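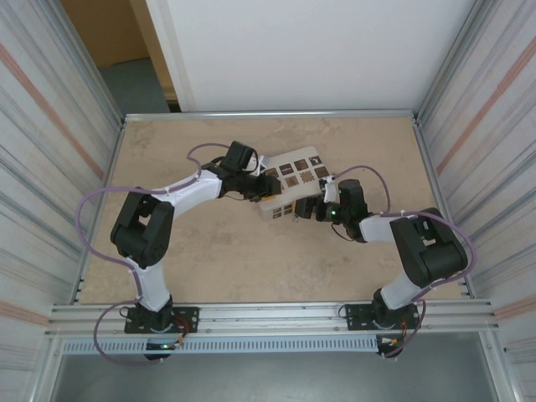 Diane Zacharias replied asking if the Prarum Open is still going to be a two-day meet now that the big gym is off the table. Yes. Friday night and all day Saturday, same as last year.

Breadcrumb from the club site since people keep asking where the page is:
Clubs > Table Tennis > Prarum Open > Updates

1/ I've been asked the same six or seven things by email all week, so I'm putting the answers in one place. Read to the end before you write to me, please.

2/ Venue. We are in the Rudd Street hall this year. The school needs its gym for volleyball and told us in August. Rudd Street is smaller, but the ceiling is high enough and the floor was redone two summers ago.

3/ Entries. The cap is 60 players in singles. Last year we let it drift past that and the last match finished after midnight. The cap holds this time, and there is a waiting list.

4/ Fee is 50 dollars for singles. Doubles is included if you sign up with a partner before the draw. No partner, no doubles — we can't match people up on the night.

5/ Draw comes out 17th September. It goes on the club site first and on the hall door that evening. If your name is spelled wrong, tell me then and I'll fix it. If you don't like your group, I can't help you.

6/ Seeding goes by league rating as of the end of August. Players with no rating go in unseeded. I know a couple of you are better than your rating says. Play more league matches.
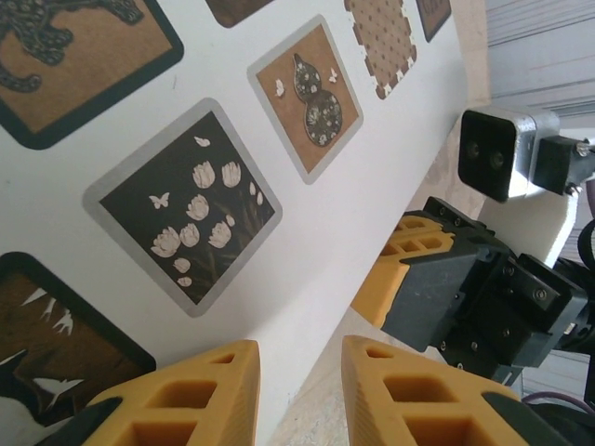 Henryk Krajewska wants to know why the under-15s start so early on Saturday when half of them come from Dunell. Fair point, it's a long drive. I've moved their first round back an hour. It pushes the women's quarterfinals into the lunch slot, and the two players I've heard from are fine with that.

7/ Format. Groups of four, top two go through, best of five games. From the semifinals on it's best of seven. The final is the last match on Saturday and no other table plays during it.

8/ Balls are provided. You can't use your own, even if both players agree. Paddles get checked at the desk before your first match, so come early enough for that.

9/ Umpires. Players who lose in the groups umpire the next match on the same table. This has been the rule for years and every year people go straight to the parking lot. If you leave without umpiring, you sit out next year.

10/ Prize money is 2,229 dollars in total. Odd number, I know. It's what was left over from last year plus what Trondadance put in for the shirts and then told us to keep. Half goes to the open singles and the rest is split between the other events.

11/ Spectators get in free. There are bleachers on one side only, so bring a folding chair if you plan to stay for the finals. No flash while a point is on.

12/ Parking is behind the hall, in off Rudd Street. Please leave the spaces by the side door for people carrying tables on Friday afternoon.

13/ Practice tables open an hour before play on both days. Ten minutes each if others are waiting.

14/ Late question about refunds: full refund up to the draw, nothing after it. If you're hurt, call me and we'll talk.

Recent
Summer league final standings
How league ratings are worked out
Doubles sign-up sheet
Junior practice moves to Tuesdays
Directions to the Rudd Street hall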